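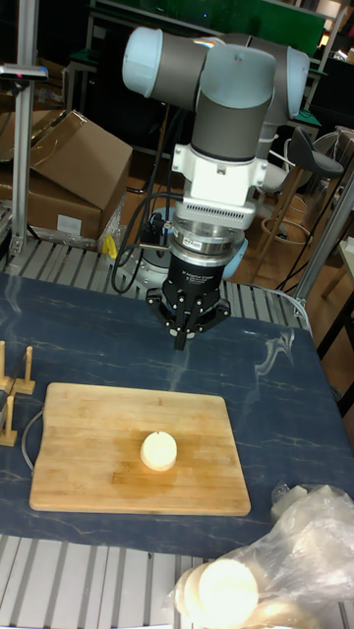 Hi all! Kazuhiro Oshima asked me to write up how we teach the arm to cut for the student project, so new people can get going without pestering him (or me). You need the knife, the bamboo board, the wooden rack and a bag of practice pieces. The software side is in Lucie Perron's Yagi notes, so read those first.

Start with the board. Push it to the left half of the table and leave yourself room on the right for the bag. Then put one piece in the middle. Just one! I know it's tempting to line up a few, but the script only looks for one and gets very confused.
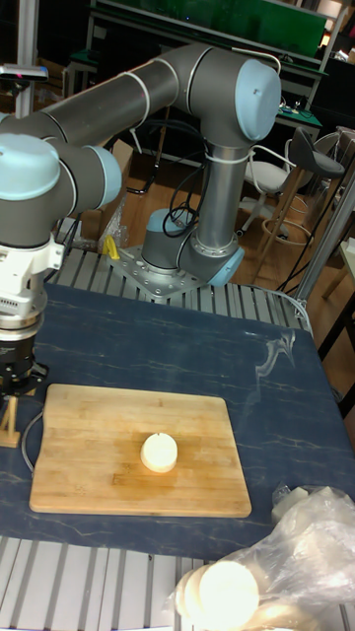

One piece on the board, spares in the bag at the corner.

Next, zero the force sensor with nothing in the gripper. I forgot this on my first try and spent an entire afternoon (and plenty of snacks) hunting for a bug that wasn't there. Do it again every time you restart Yagi, too.

Now the grip. Set the force to 60 and the speed to 80 in the Ludia panel, close the fingers on the handle, and keep your own hands well away from the blade. Give it a few seconds to settle before you jog anywhere. If the knife tilts a bit, that's okay, but save the tilt as a new tool offset or your cuts will land in the wrong spot. 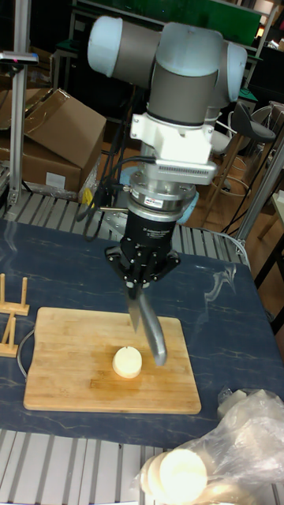
Knife in the gripper, blade over the board.

Then switch to teach mode and save your points: one high over the board, one just above the piece, one at the bottom of the cut. Name them something sensible, please. We have a file full of "test2final" and I'm the one who has to clean it up! 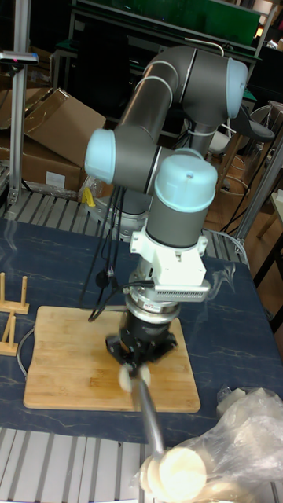

Run the whole thing at low speed first with a finger on the stop button. Our log has about 4000 lines per run, so don't read it all, just search for "contact" and check that it shows up once. If it shows up twice, raise your middle point a little and go again.

When you're done, park the arm before you wipe the board, and put your settings in the Plikico folder with your name on them.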